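Brurnlow Boards > Automation > Home and small shop
Thread: Clearing a table, is it a solved task or not?

gerk_908
Member
15 Jun 2024
Splitting this off from the Gerkport gripper thread. The claim there was that table clearing is done and only cost is left. I don't agree. Pick and place of known objects on a known surface is in good shape. Clearing a table means unknown objects, leftovers, and a surface that has to be clean at the end. Those are separate problems and the third one hardly gets any work.

wibisono_fan
Member
I made the claim, so I'll defend it. Two fingers, a wrist camera and a decent learned policy will handle most of what is on a kitchen table. Our Wibisono cell at work sorts molded parts all shift and the parts are uglier than any plate. Wiping is a tool change.

Chin-lung Tsang
Moderator
Molded parts don't break when you close on them 2 mm too far. Baked goods do. Food is where I would look for the limit, so I'm attaching one from the snack task.

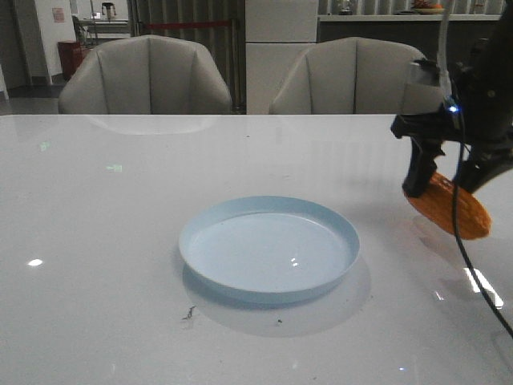
Waffle-textured round in the gripper, plate still empty. Note the dark specks on the table.

The grip itself looks fine to me. My interest is in the dark specks near the plate. A place task scores the object and the plate, and the specks don't enter into it. A person would sweep them up with the side of a hand without thinking.

gerk_908
Member
Yes, that is my point. Also look at the tabletop. Glossy white with the lights mirrored in it is bad for most depth sensors. How would your policy tell a fleck from a reflection, wibisono_fan?

wibisono_fan
Member
Flecks are dark and reflections are bright. Threshold it.

gerk_908
Member
The black cable reflects too, or it will on a surface like that. So will a dark sleeve. I tried a threshold on our inspection bench and had 9 false hits in 30 passes, with fixed lighting.

lathe_and_later
New member
Shop-floor view. We looked at a Zaneo arm for clearing chips off the bench between jobs. Loading and unloading was fine. Chips were hopeless, and we went back to a brush and a kid on summer hours. I'd pay for the loading alone, though. A machine that does half a chore on schedule is still worth having.

Chin-lung Tsang
Moderator
Depends on which half. If I still have to walk over and wipe, I may as well carry the plate. In a shop the loading is most of the labor, so your numbers come out differently.

wibisono_fan
Member
Fine, I'll give you the wiping. I don't give you the food. Force control at the fingertips is good enough for a cracker today.

gerk_908
Member
For one cracker, maybe. Post your breakage rate over a full box – mixed shapes, no fixture – and I'll move it to the solved column.

wibisono_fan
Member
Will run it when the cell is free, probably end of June.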